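Last updated: May

Monday, evening

Today I was again the whole day at the table and not on the packing line. It is now my second month of this, and I still put on my line gloves in the morning and take them off again when I remember where I am going. The gloves lie in my locker more than they did in the winter.

The line at Heitmann has changed so much since they put in the first arms that I don't know every sound of it anymore. Before, I could hear from the canteen if the tape was running out. Now the arms make one even noise, and the two people who stand there look mostly at a screen. One of them told me at the break that she is less tired in the back and more tired in the head. I understood her very well. 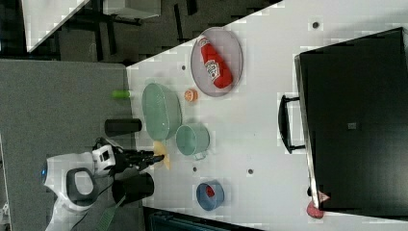

In the morning the shift leader came with the plan from Skendach. Their hall is already further than ours, and what they finish there we get one month later. This time it is the mixed household boxes, the ones we always packed by hand because everything in them has another shape. I packed these boxes for 4 years. I know that you put the flat things first and that a pot wants something inside it, otherwise you lose the space. I tried to write this down for the planning office and it took me the whole weekend, and it became only one page.

So now I work with the robot instead. I lay out the things, it tries to take them, I write in the log what happened. When it fails I have to choose a reason from a list, and the list was made by somebody at Vitier who has maybe never packed a box. There is no line for "it came from the wrong side." I choose "other" very often. On Friday they asked me why I have so many "other" and I said please give me more reasons. They promised me 2 new ones.

The log stands at 1,297 tries since we began. The goal for this week is 300 and I think we will reach it if the morning meetings stay short.

After lunch I looked for a long time at the view from the hand. I am used to it now, but in the first days it made me a little dizzy. From there the ketchup bottle on the plate and the orange slice next to it look like things on a map, and the fingers are very large and black in front. I never thought before about how my own hands must be always in my way when I pack, and I don't see them.
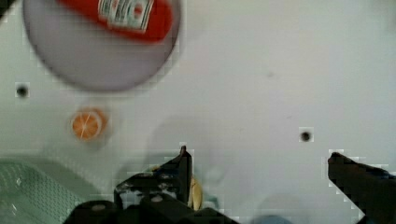
From the work diary, Prallside hall
Posted Monday, 8:40 p.m.
2 shares | 4 comments

I should write also about the meeting, because it is the reason I could not eat much. They said again that no one from our shift will lose the job because of the mixed boxes. There will be "new tasks." I asked which tasks, and if the pay stays the same, and the answer was that this will be explained in May. It is already May. An older colleague laughed, and then some others also – it was not a happy laugh.

I am not against the machine. I want to write this here because at home they think I am. I like it when a grip works that did not work in the morning, and today I said "good" to it aloud. But I packed fast, I was proud of it, and now I am paid to be slow and to wait.

Tomorrow I start with the bowl and the colander. I must ask for a new pen for the log, and bring the gloves home to wash.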